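Dusting

Dusting is the removal of fine, dry dirt from the surfaces of a home. I have kept house for 29 years and I still learn things about it, so take this entry as a friendly one (and add to it if you know better!).

What dust is

House dust is a mix of cloth fibers, skin flakes, soil from shoes, pollen, hair and whatever drifts in through the window. It settles on anything flat, and it clings to screens and plastic because of static. My own worst spot is the top of the fridge - I look up there maybe twice a year and regret it each time.

Cloths and tools

The plain cotton rag is the oldest tool and still a good one, especially an old T-shirt washed soft. Microfiber came into ordinary kitchens much later and picks up fine dust without any spray. Feather dusters are pretty, and they do fine on lampshades and picture frames, but a good share of the dust just moves to the next shelf. I keep one anyway! 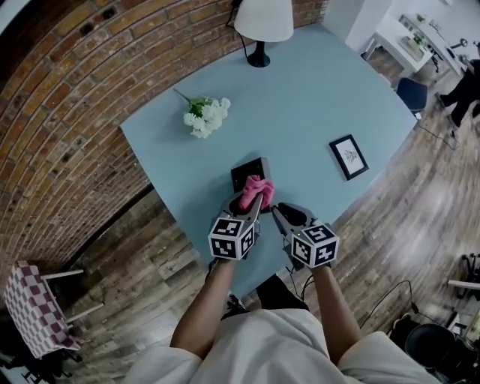 Heino Kütt wrote in to say that a dry cloth only pushes grit around and can scratch a glossy finish, so he dampens his with plain water, wrings it out hard and follows with a dry one. I tried it on my piano lid and I'm a convert, though I'd still go dry on bare wood and anything waxed.

Order of work

Most people go from high to low: ceiling corners, shelves, tables, baseboards, then the floor. Small things get lifted off and wiped on their own. Silk and plastic flowers hold a surprising amount of dust in the petals, and a hair dryer on its cool setting clears them nicely (do it outdoors if you can).

How often

Once a week suits most living rooms. I do mine on Sunday morning with the radio on, and bedrooms get a second pass in July when the windows stay open all day. Homes with pets need more, and homes on a dirt road need a lot more - my aunt in Sarnis wiped her sills before breakfast and again before supper.

See also: Sweeping, Furniture polish, Spring cleaning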